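## 4. Setting up a conference in Prarnik

Use this section once your school has an account and at least one staff login. It covers creating the conference, adding committees, assigning delegations and opening the speakers' list. Award scoring is in section 6.

Before you start, have these on hand:

- the conference dates and the name of the host school
- a list of committees, with the topic or topics for each
- the delegation list, either typed up or as a CSV file
- an email address for each chair

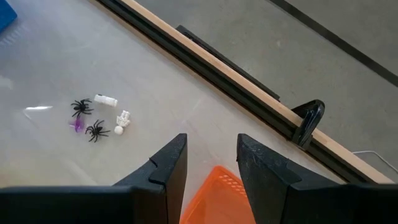

*Prarnik documentation team, Heltia – last revised 2025-11-21*

### 4.1 Create the conference

1. Sign in with a staff login. Student logins don't show the **New conference** button.
2. Select **New conference** and enter the name as you want it printed on placards and certificates.
3. Enter the first and last day. A one-day conference has the same date in both fields.
4. Choose a rules set. The choices are **Standard**, **Hosau** and **Custom**.
5. Select **Save as draft**.

The Hosau set is for crisis committees and allows notes to the backroom during formal debate. If only one of your committees runs this way, pick Standard now and change that committee in 4.2.

> **Note:** A draft conference is visible to staff at the host school only. Visiting advisors see it after you publish.

### 4.2 Add committees

1. Open the draft and go to **Committees > Add**.
2. Enter the full name and a short name. The short name appears on the speakers' list screen and can be up to 20 characters.
3. Enter the topics in the order they are expected to come up. Delegates can still vote to change the order in session.
4. Enter the chair's email address. Add a co-chair if there is one. A committee can have no more than 2 people on the dais.
5. Set the default speaking time. You can change it in session after a motion passes.
6. If this committee uses different rules from the rest, select them under **Rules override**.

Repeat for each committee. To copy settings, open a finished committee and select **Duplicate**. The chair's email address is not copied.

> **Caution:** Deleting a committee also deletes its country list and any position papers already uploaded to it. There is no undo. If you might need it again, select **Hide** instead.

### 4.3 Assign delegations

You can assign by hand or import a file.

**By hand**

1. Go to **Delegations > Add school**.
2. Enter the school name and the advisor's email address.
3. Drag countries from the left column to the school. A country that is already taken shows in gray.
4. For each country, check the committees where it has a seat.

**From a file**

1. Download the blank template from **Delegations > Import**.
2. Fill in one row per delegate. Leave the delegate name blank if you don't have it yet – the advisor can fill it in later.
3. Save as CSV and upload it.
4. Check the preview. Rows with a problem are marked in red and are skipped.

Two schools can't hold the same seat. If the file contains a double assignment, Prarnik keeps the first row and skips the second.

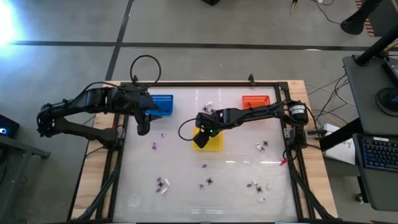
Double-delegate committees need one extra step. Open the committee, turn on **Paired seats**, and then run the import again. Existing names stay where they are, and a second empty line appears under each country.

### 4.4 Publish and send invitations

1. Select **Review**. Fix anything listed under **Missing**.
2. Select **Publish**.
3. Choose who gets an email: advisors, chairs or both.

Invitation links work for six days. To send a new one, go to **People**, find the address and select **Resend**. Only the newest link works.

Conferences held in January are often published before the winter break. If yours is, hold the chair emails until classes start again, or the links will run out before anyone opens them.

### 4.5 Test the speakers' list

Do this in the room you will use, on the computer that will be connected to the projector.

1. Open the committee and select **Session > Practice**.
2. Take a short roll call. Mark at least one country absent.
3. Add six countries to the speakers' list and start the timer.
4. Yield the remaining time to another delegate and check that the clock carries over.
5. Enter a motion for a moderated caucus, then a vote. The majority shown should be based on the countries present.
6. Select **End practice**. Nothing from the practice session is saved.

If the timer on the projector lags behind the chair's screen, close other tabs and reload the display page. The list itself is not affected by a reload.

Pugh room displays need the display address typed in full, with the four-letter room code at the end. The code changes each time a session is opened.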